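Garelex Fusevum Practice Pad, 12 inch

The Fusevum is a single-sided rubber practice pad on a dense wood base. Garelex says it "feels like a real snare." We've heard that about every pad we've ever stocked, and we don't buy it here either. A pad is a pad. It bounces more than a drum does and forgives a lazy left hand.

What it does well is stay put. The base is heavy for the size, and the foam underneath grips a table or a snare stand without sliding. The playing surface is a bit softer than the Zacharopoulos pad we carry, so doubles take a little more work. Teemu Kuusisto, our drum buyer, prefers it for that. Jussara Teixeira teaches on the Zacharopoulos and has not been talked out of it.

The box also promises "apartment-quiet" practice. Quieter than a drum, sure. Your downstairs neighbor will still hear the thump through a bare floor – put a folded towel under it and don't expect miracles.

We'd skip the Nollton carry bag sold for it. The zipper feels cheap, and any backpack will do the job.

Size: 12 inches
Surface: gum rubber, gray
Weight: 57 oz
Sticks: not included
Item no. 1253
Price: $19 used, when we have one. Ask about new.
Returns: 7 days, unmarked pads only

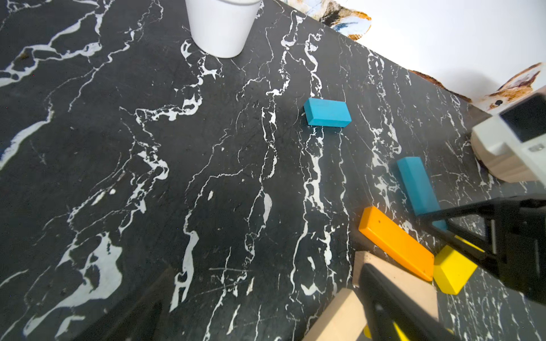
White cup on black marble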